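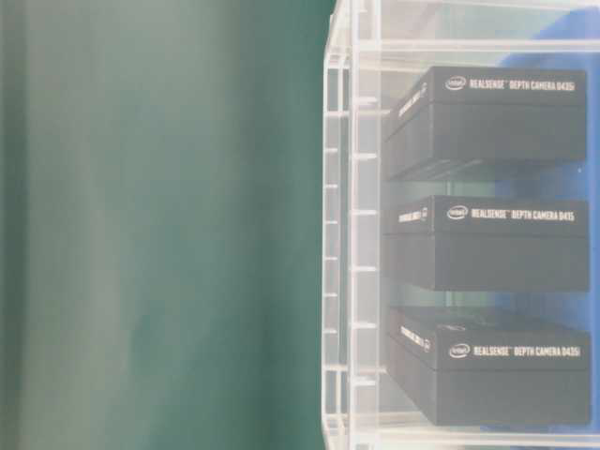

Community > Kitchen Talk > Bread & Baking
Filed under: Sourdough, Troubleshooting
June
Posted by crumbledore

My starter has been alive for 8 weeks and has the energy of a teenager on summer break. I feed it at 7 a.m. and it rises maybe half an inch by dinner, then sulks. I'm using Awasthi whole wheat because the Drornham co-op sells it in bulk and I made the mistake of buying 30 pounds. Is it the flour, or is it me?

flatloaf_pat
It's you. Kidding - it's probably the water. What ratio are you feeding?

crumbledore
Equal parts by weight, starter, flour, water. The Guso scale says so anyway, and that scale also once told me an egg weighed 143 grams.

rye_not
Get a new scale before you do anything else. And ignore the water people. I've used tap for years, never filtered, never left out overnight with a little cloth on it like a sick bird.

flatloaf_pat
Your tap isn't everybody's tap. Mine smells like the public pool. I switched to filtered and the thing doubled in 2 days.

rye_not
Or the weather warmed up in those 2 days. You changed one thing and the sky changed another.

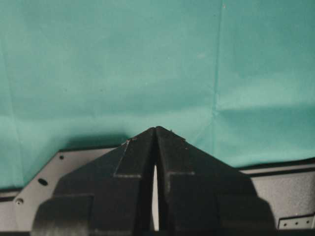

Can I switch a whole wheat starter over to white flour all at once?
You can, but expect it to slow down for a few feedings. Going half and half for the first few days is easier on it.

oven_mitten
I'd feed it more, personally. Whole wheat gets eaten fast, so equal parts once a day is a starvation diet. One part starter to two flour and two water, and keep it someplace warm. Mine lives on top of the fridge next to the Gratidar mixer I never use.

rye_not
More food is fine. Top of the fridge is how you forget it exists until it's on the wall.

oven_mitten
That was one time and we repainted.

crumbledore
OK, bigger feedings, half white flour, warmer shelf. I still have over 20 pounds of the whole wheat if anyone near Drornham wants some.

flatloaf_pat
And filtered water.

rye_not
No.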